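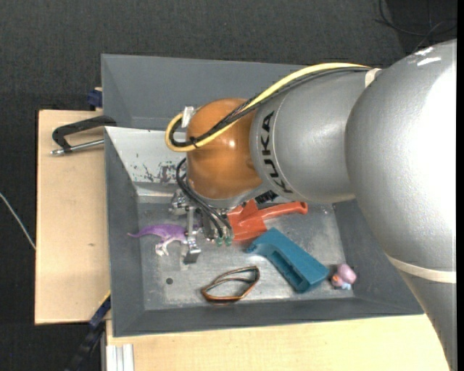 Dusato 斜壁料箱(灰色,金属底)

型号:Dusato 515
供货:Trustetti 工业容器
状态:接受订货,深灰色为常备色

产品说明

Dusato 515 是一款敞口的矩形料箱,四壁向内倾斜,底部为金属板,后壁比其余几面高。它用来放置不需要逐件隔开的小件:手工具、玩具、塑料零件、待分拣的退货、维修时拆下来的散件。箱口宽,箱底窄,东西放进去以后会往中间靠,取的时候不用伸手到角落里去摸。

箱体没有盖,也不带隔板。需要隔板的客户请看同系列的 Soto 分格箱,两者不能混装在同一副底架上。

型号中的 515 是箱口内侧长度,单位为毫米。旧版目录曾按外沿标注,两种量法的数字不一样,更换旧箱前请先量一下原来的底架。

结构

箱壁为深灰色,斜面从箱口一直延伸到箱底,中间没有台阶。后壁加高的部分与斜壁连成一体,安装时应朝向墙面或货架一侧。加高后壁有两个作用,一是挡住往后滚的圆形物件,二是在箱子靠墙摆放时保护墙面。

箱底是一块单独的金属板,四周与斜壁下沿贴合。底板不做喷涂,使用一段时间后表面会出现划痕、磨亮的地方和深浅不一的斑痕,这属于正常磨损,不影响承重。如果工作场所对外观有要求,可以在订货时加配一张灰色橡胶垫。橡胶垫会使箱内深度略微变浅,底部也不再容易扫干净,因此我们不把它列为标准配件。

主要参数

箱口内长:515 毫米
额定承重:60 千克(均匀放置)
箱壁颜色:深灰
底板:金属,无涂层
开口方式:敞口
随箱附件:底架固定夹 2 只,说明书一份
质保期:2 年

承重数据是在箱子放平、底架四角受力的情况下给出的。把重物集中放在一侧,或者让箱子只靠两条边架空,不适用上述数值。

适合放什么

混放的小件是这款料箱的主要用途。螺丝刀、钳子、扳手一类的手工具可以直接放入。玩具和轻的塑料件也可以,斜壁对表面的刮擦较少。

金属件和软质玩具放在一起时,建议先把带刃口的工具收进套子。细小的螺钉、垫片不要直接倒进箱底,底板与斜壁交接处虽然贴合,长期使用后仍可能积下碎屑,小垫片混在里面不好找。这类东西用小盒装好再放。

不适合盛放液体、粉料和仍然发烫的零件。箱体没有做密封处理,底板四周会渗漏。

摆放与安装

料箱可以单独放在台面上,也可以装在底架上使用。

放在台面上时,请选平整、干燥的位置,把加高的一面朝后。台面若有油污,先擦净再放。

装在底架上时,先把箱子落到位,再从两侧扣上固定夹。固定夹扣紧后应听到一声轻响,箱体左右推动不应有明显晃动。有晃动时多半是底架上的横杆没有调平,松开横杆螺栓重新调整即可,请勿在箱底垫纸板。

箱子上方需要留出足够的取放空间。光源最好从前侧或正上方来,后壁较高,灯装在后面时箱底会有一条阴影,深色的小件不容易看清。

清洁与保养

日常清理用软毛刷或干布即可。箱内的灰尘和碎屑沿斜壁向下刷,集中到底板后取出。箱壁沾了油,可用加了少量中性洗涤剂的温水擦拭,再用干布擦一遍。

底板怕长时间积水。清洗后把箱子侧立晾干,不要倒扣在地面上。底板上的浅锈用细砂纸顺着一个方向打磨,磨完抹一层薄油,擦到手摸不粘为止。

请勿使用钢丝球擦洗箱壁,也不要用强溶剂,漆面会发白。

更换底板

底板可以单独购买。把箱子清空后翻过来,拧下四角的螺栓,旧底板即可取出。新底板光滑的一面朝箱内。四个螺栓先都带上,再对角依次拧紧。更换后请在箱内均匀放些重物,静置片刻,检查四边有没有翘起。

箱壁变形的箱子不建议继续换底板使用,斜壁下沿一旦走样,新板也贴不严。

客户反馈

“我们用它收维修台上的散工具,原来用的是直壁箱,角落里总有东西拿不出来。换成斜壁之后顺手多了。底板磨得比较快,看着旧,用着没有问题。”
Jeptoo Swai

“买来给托管班收玩具,箱子本身比想象的重,搬的时候要两个人。后壁高这一点很好,靠墙放正合适。希望以后有浅色的。”
Guadalupe Bermúdez

“固定夹的说明图画得不清楚,第一次装反了。打电话问过以后重新装好,没有再松。”
Wenceslao Quezada

关于固定夹的说明图,新版说明书已经重画,旧版用户可以向我们索取。

订货与交付

常备色现货供应,其他颜色需要另行排产,交期在确认订单时告知。料箱按只包装,箱口用纸板护边。收货时请先检查箱口和后壁顶边有没有磕碰,这两个位置在运输中最容易受损。如有问题,请保留包装并拍照,与送货单一起发给我们。

底架、橡胶垫、备用底板和固定夹均为另购件,随箱附带的固定夹除外。需要同时订购 Ho 系列矮底架的客户,请在备注里写明台面高度。

产品咨询:Tülin Kılıçarslan
售后与备件:Kiprono Mfinanga

本页参数更新于2025年6月15日。产品外观和配件如有调整,以订单确认书为准。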